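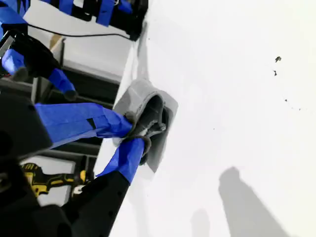
About Wevlow

Wevlow is a linen supply and laundry company based in Tendville. We provide washed, folded and inspected towels to guesthouses, swimming pools, clinics and hair salons throughout the county. The company was founded by Morven Pollock, who remains its managing director, and it is privately owned.

Our business began with a single product, the bath towel, and towels still account for most of what passes through our building. We also supply hand towels, face cloths, bath mats and kitchen cloths. We do not handle bed linen or uniforms. Customers who need those items are referred to Ásgeirsdóttir Linen, with whom we share a delivery route on the north side of town.

Our Customers

Wevlow currently serves 181 accounts. The smallest is a guesthouse with two rooms, and the largest is the Tendville public pool, which receives fresh towels every morning of the summer season. Each account has its own folding sheet, kept at the folding tables and reviewed every May. The sheet records the fold the customer has asked for, the height of the stack, and which way the rounded edge should face on the shelf.

How We Fold

A towel that is folded well takes up less room and can be lifted from a stack without disturbing the ones beneath it. For this reason folding is treated at Wevlow as a trade to be learned. New employees spend their first seven shifts at the tables under the direction of Niall Strachan, Head of Finishing, before they are assigned to an account.

The house fold is made lengthwise first and then across, with the hems turned to the inside. Each layer is smoothed by hand before the next is brought over. Face cloths are folded in quarters. Salon customers generally prefer a roll, and clinics ask for a flat fold that fits a narrow drawer. Towels are stacked in bundles of 50 for delivery unless the folding sheet states otherwise. 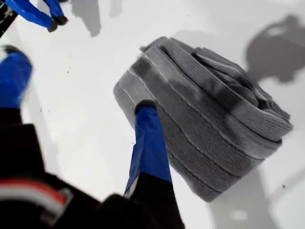
Thick terry requires more care than flat-woven cloth. The layers tend to spring open at the corners, and a fold made in haste will leave the top edge bunched. Any towel that does not sit square is opened out completely and folded again from the beginning. Partial corrections are not permitted, as they tend to shift the fullness from one corner to another.

Inspection

Every towel is looked over on both faces during folding. Pulled loops are trimmed. Items with worn hems, thin patches or marks that have survived a second wash are withdrawn and replaced at no charge to the customer. Withdrawn towels in usable condition are given to the Hekura Animal Shelter.

Working With Us

The finishing department hires twice a year. No previous experience in laundry work is required, and training is paid from the first shift. Applicants should be comfortable standing at a table for most of the working day, although stools are available on request.

Businesses that wish to open an account may ask for a sample bundle, folded to their own instructions, before signing an agreement. Inquiries should be made in writing to the front office in Tendville.

Page last revised 9 Jul 2019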